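Thread on the new data broker rules. The consultation closes at the end of June and I've read all 234 pages, so you can skip most of them. I'll keep each post short.

1/ The regulator wants every firm that buys or sells personal data to sign up to a public register. At the moment there's no list at all. If you want to know who holds your details, you have to guess who to ask.

2/ "Personal data" in this draft covers the usual things (name, address, phone, email) and also location history, shopping records and what it calls inferred traits. That last one means guesses: whether you're likely to move house, whether you might be pregnant, whether you're short of money.

3/ Inferred traits were left out of the first draft last year. Ntombi Masilela, who chairs the advisory panel, pushed to have them put back. Her note is in annex C and it's the clearest writing in the whole document. Four pages, worth your time.

4/ Her argument is simple. If a firm guesses something about you and sells the guess, it affects you in the same way a fact would. You may get a worse quote or no quote. You can't correct it if you don't know it exists.

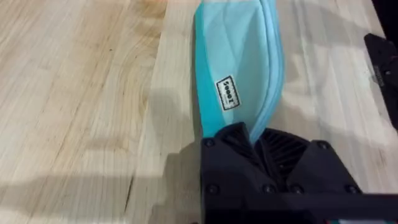 5/ The industry reply, mostly from Jendley and Keson, is that guesses belong to the company that made them. They say handing them over would expose how their models work. The draft partly accepts this. You'd get the guess but not the method.

6/ I think that's a fair place to land. Most people asking want to know what's been said about them. Very few want the workings.

7/ Now the bit I'm less happy with. The register only applies to firms holding records on over 800 people. That sounds like a low bar, and for the big names it is. But it's counted per legal entity.

8/ So a group can split its records between several small companies, each below the line, and none of them has to register. The draft mentions this risk in one sentence in chapter 6 and then moves on.

9/ There's a fix in the responses already. Griffiths, the tenants' advice charity, suggests counting across the whole group, as is done for tax. It's two lines of new wording. If you're only going to write one thing in your own response, I'd back that.

10/ On deletion. You'd be able to send one request through the register and it would go to every firm on it. They'd have 47 days to act. I've seen people say that's too long. Compare it with now, where you write to each one separately and a good share of them don't reply.

11/ What I can't find is what happens after that. If a broker deletes your record and then buys a fresh list with you on it, are you back in? The draft says firms "should take reasonable steps" to stop this. I don't know what a reasonable step is and the glossary doesn't say.

12/ A suppression list is the obvious answer. The firm keeps just enough to recognise you and block you from being added again. It does mean they hold something, which some people won't like. I'd still take it over asking every few months.

13/ Someone asked about apps. App makers aren't brokers under this unless they sell data on. If your weather app passes your location to an advertising partner for money, it's covered. If it passes it for "services in kind", the draft is vague. Questions 31 and 32 deal with that.

14/ Merkik has already put out a statement saying it doesn't sell data, it "shares insights with partners". Under the definition in chapter 2, payment or other benefit counts as a sale. So on my reading they'd have to register. They may read it differently.

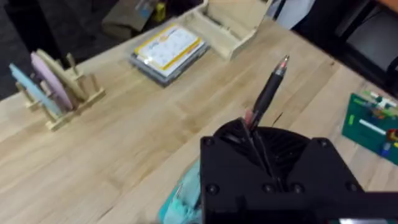
Afternoon, at the table.

15/ Fines. The top figure is 10 per cent of turnover, for firms that lie on the register or ignore an order. Failing to sign up in the first place has a much smaller fixed penalty. I'd want those closer together, or the cheap choice for a bad firm is to stay off the list and pay up if caught.

16/ Who runs it? A new unit inside the regulator, paid for by fees from the brokers. The fee table is blank in this draft. It says "to follow". I've asked when, and had an automatic reply.

17/ The fees matter more than they look. Too low and the unit can't check anything. Too high and small firms with honest business (local mailing houses, people who trace heirs) get squeezed out while the large ones carry on.

18/ Police and councils buying from brokers is not in here. It was in the terms of reference, and chapter 1 says it will be handled "in a separate workstream". There's no date for that. Question 58 is the open one, so if you care about this, put it there.

19/ Children's records get their own chapter, and it's pretty good. No sale of anything on under-16s, no inferred traits, and the age check is the firm's job. The weak spot is household data, where a child can be worked out from what a parent buys. One paragraph on that, no rule.

20/ How to respond. There's an online form, but it times out and doesn't save, so write your answers somewhere else first and paste them in. You can also email. You don't have to answer every question and you don't need to be an expert. They have to log each one.

21/ If you do use your own words, even a paragraph helps. Copied template letters get grouped together and treated as one view. It says so in the guidance notes.

22/ The questions I'd pick if you only have half an hour: 9 (group counting), 22 (deletion and being re-added), 31 (what counts as payment), 40 (the penalty for not registering) and 58 (anything else).

23/ Correction to post 13: it's 31 and 33. 32 is about cookies. Thanks to the two people who spotted it.

24/ A few of you have asked whether this will cover firms based abroad. Yes, if they hold records on people here, and they'd need a named contact in the country. How that gets enforced is in chapter 11, and it relies a lot on other regulators agreeing to help.

25/ I'm sending mine in tonight and will post the full text afterwards. Replies are open if you've found something I've missed, especially in the annexes, as I only skimmed D and E.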